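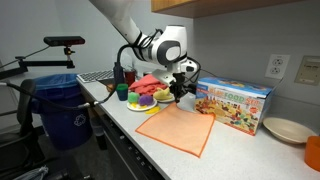

The meeting of the Annan House Playroom Group opened at the counter end of the room, and the minutes of the last meeting were agreed with one correction: the storage bid from Provmont was 505 dollars, not 550. The first item was the snack and pretend-kitchen corner. Members felt that real dishes and toy ones are getting mixed up when things are put away. The play food set in the cardboard box was next to a plate and an orange cup on the counter, and the orange cloth was out there as well. It was agreed that the play food goes on the low shelf from now on and that the counter is kept for dishes and cloths.

Cloths. The orange ones with the darker hem stay in use for wiping and drying. They are to be folded in four and put in the top drawer, hem side out. Anything stained goes home with whoever is on the laundry list that week. A request to buy a second color for the floor was left until August.

Toy boxes. Several of the older boxes have split at the corners. Vukitz sells lidded tubs in a size that fits the shelf, and the group approved up to 160 dollars for these. Cardboard boxes still in good shape will be kept, as the children like to look at the pictures on them.

Shelving. Provmont can fit the low shelf but asked for a new measurement of the back wall. The building dates from 1887 and the wall is out of true by almost 9 millimeters at the window end. Measurement to be sent before the next meeting. The Dakora quote was higher and did not include brackets, so it was declined.

Sink. The cold tap is still stiff. Reported to the building office again.

Labels. Picture labels to be made for the drawers and the low shelf. Two members offered to do this at home.

Any other business. The key to the side cupboard is missing. Please check coat pockets.

Next meeting: date to be sent by email.

Minutes issued 31 March 2020.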